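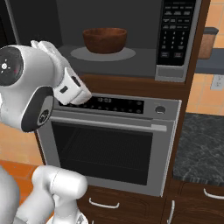

Category: Performance / Lag

Ticket 1782, opened by Carolina Godinho

So my Planemow build runs great until the mobs get thick, then everything turns into a slideshow. I'm on floor 200 with a Mathur hireling, and the second he starts casting I drop to about 10 fps – sometimes it freezes and I come back dead!

Tried so far: lower shadows, damage numbers off, reinstall (kept my save, phew).

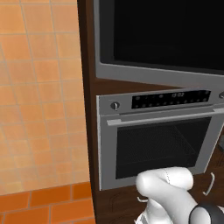

Page 11

Update: swapped Mathur for Wetia and it's way smoother – still stutters on boss floors though. Want my save file?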